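사무실 소식지 제10호
물 이야기, 혹은 정수기가 떠난 뒤의 우리

지난 호에 예고한 대로 이번 호 생활란은 물 이야기다. 주차장 이야기를 기대한 분들께는 미안하지만, 주차장은 지난 3년 동안 아무 일도 일어나지 않은 곳이라 쓸 말이 없다. 물은 다르다. 우리 건물에서는 물을 두고 꽤 많은 일이 일어났다.

사정을 모르는 새 식구들을 위해 적어 두자면, 로스타우 빌딩 6층 탕비실에는 원래 정수기가 있었다. 온수는 미지근했고 냉수도 미지근했으니 일관성 하나는 훌륭한 기계였다. 그 정수기가 1월에 계약 만료로 떠났고, 후임은 아직 오지 않았다. 총무팀은 '업체 선정 중'이라는 공지를 탕비실 문에 붙였다. 공지의 테이프가 누렇게 변해 한 번 새로 붙였다는 점은 높이 사고 싶다. 관리란 이런 것이다.

그사이 우리는 생수로 살고 있다. 처음에는 윌러드 상회에서 상자째 받아다가 복도 끝에 쌓아 두었는데, 소방 점검 때 지적을 받고 회의실로 옮겼고, 회의실에서 회의를 해야 한다는 뜻밖의 요구가 나와 다시 창고로 옮겼다. 창고는 겨울에 춥고 여름에 덥다. 덕분에 우리는 계절을 물로 느낀다. 옆 건물 사람들은 못 누리는 호사다.

생수를 마시기 시작하면서 병을 보는 눈이 생겼다. 예전에는 물병이란 물이 나오는 구멍 달린 물건이었고, 뚜껑을 딴 뒤에는 그것이 어떻게 생겼는지 돌아볼 일이 없었다. 지금은 탕비실에서 병의 어깨선을 두고 논쟁이 벌어진다. 나는 허리가 살짝 들어간 쪽을 지지한다. 어깨에서 벌어졌다가 가운데서 좁아지고 바닥 가까이에서 다시 넓어지는, 흰 뚜껑을 쓴 저런 투명한 병 말이다. 반대파는 허리가 무슨 소용이냐, 물맛이 달라지느냐고 묻는다. 물맛은 달라지지 않는다. 그래도 하루에 몇 번씩 손에 쥐는 물건이 막대기처럼 생겼으면 기분이 막대기 같아지는 법이다.
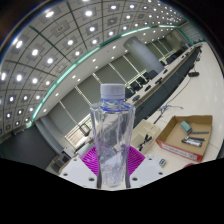 얇은 병에 대한 불만도 접수되었다. 뚜껑을 돌리려고 몸통을 쥐면 병이 먼저 항복하면서 물이 소매로 들어온다는 것이다. 나도 이번 분기에 셔츠 두 벌을 그렇게 말렸다. 바닥 쪽이 쭈글쭈글해 보이는 병을 보면 남의 일 같지가 않다. 경험자로서 조언하자면 몸통 말고 목에 가까운 어깨를 잡으시라. 어깨는 비교적 단단하고, 잡힌 쪽도 체면을 덜 구긴다. 보스만 회계 쪽에서 놀러 온 분은 병을 책상에 세워 놓고 위에서 뚜껑만 비틀던데, 병이 통째로 돌아가는 바람에 꽤 오래 그러고 있었다. 우리는 끝까지 지켜봐 드렸다.

다음은 이름 문제다. 탕비실에 반쯤 마신 물병이 늘어서 있으면 누구 것인지 알 길이 없다. 몇 번의 불행한 교환이 있었고, 당사자들은 서로 눈을 피하며 지낸다. 뚜껑에 유성펜으로 이름을 쓰자는 안이 나왔으나, 뚜껑이 작아 성만 쓰고 나니 김씨가 6명이었다. 숫자를 붙였더니 자기가 왜 김 4냐는 항의가 들어왔다. 고무줄을 감자는 안도 나왔다. 색깔별 고무줄은 일주일을 버텼고, 그 뒤 모두 서류 뭉치로 전직했다. 현재는 각자 양심껏 자기 책상에서 마시는 것으로 정리되어 있다. 양심껏이라는 말이 규정에 들어가면 그 규정은 끝난 것이라고 보면 된다.

분리배출은 조금 진지하게 적는다. 지하 수거함을 관리하는 스카다리 환경에서 우리 층 봉투를 돌려보낸 일이 있었다. 봉투에는 '음료 잔여'라는 쪽지가 붙어 있었는데, 글씨가 단정해서 더 무안했다. 병은 비우고, 상표가 있으면 떼고, 눌러서 납작하게 만든 다음 뚜껑을 닫아 넣는다. 여기서 매번 사달이 나는 대목이 상표다. 접착제로 붙인 상표는 손톱 밑에 조금씩 나뉘어 보관되고, 정작 병에는 절반이 남는다. 그런 날에는 애초에 상표가 붙어 있지 않은 병이 얼마나 점잖아 보이는지 모른다. 어깨가 둥글고 흰 빛 뚜껑 밑에 푸르스름한 고리 하나 두른 것이 치장의 전부인데, 더 바랄 것이 없다. 뗄 것이 없는 사람은 수거함 앞에서 허리를 펴고 서 있을 수 있다.

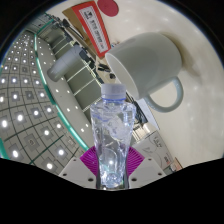
뚜껑 밑에 남는 그 고리도 질문이 많았다. 떼야 하느냐는 것이다. 스카다리 환경에 전화로 물었더니 그냥 두라고 했다. 이 답을 듣기 전까지 고리를 가위로 자르던 분이 계셨고, 가위는 날이 나갔고, 가위는 총무팀 것이었다. 총무팀은 이 일로 공지를 한 장 더 붙였다. 탕비실 문은 이제 문이라기보다 게시판에 손잡이를 단 모양이다.

텀블러파의 의견도 실어 달라는 요청이 있어 싣는다. 텀블러파는 생수를 큰 통으로 받아 각자 따라 마시면 병도 상표도 고리도 없다고 주장한다. 맞는 말이다. 다만 큰 통을 누가 들어 올리느냐는 질문이 나오자 텀블러파는 일제히 텀블러 속을 들여다보았다. 설거지 문제도 남아 있다. 개수대에 담가 둔 텀블러 가운데 하나는 거의 10일째 같은 자리에 있으며, 주인은 본인이 아니라고 한다. 본인이 아니라는 분이 한 분뿐이어서 우리는 대략 짐작하고 있다.

물을 얼마나 마셔야 하느냐는 문의는 이 난의 소관이 아니다. 목이 마르면 마시고, 회의가 길어질 것 같으면 덜 마시라는 정도로 답한다. 오후 회의 전에 한 병을 다 비우고 들어갔다가 마지막 안건에서 모든 것에 찬성한 사례가 있다. 그 안건이 뭐였는지는 아직도 모르는 눈치인데, 연말 장기자랑이었다. 본인 이름이 첫 순서에 올라 있으니 확인 바란다.

알림 몇 가지.
창고 열쇠는 총무팀 책상 왼쪽 고리에 건다. 주머니에 넣고 퇴근하지 않는다.
윌러드 상회 배달은 오전에 온다. 먼저 본 사람이 문을 열어 준다. 못 본 척하는 것도 다 보인다.
빈 병으로 화분에 물을 주는 것은 환영한다. 다만 탕비실 화분은 조화다.
정수기 업체 선정은 여전히 진행 중이다.

다음 호 생활란은 냉장고 둘째 칸에 대해 쓴다. 그 칸에 무언가를 두고 잊으신 분은 원고 마감 전에 치워 주시면 본문에서 빼 드리겠다.

2019년 11월 5일, 소식지 편집부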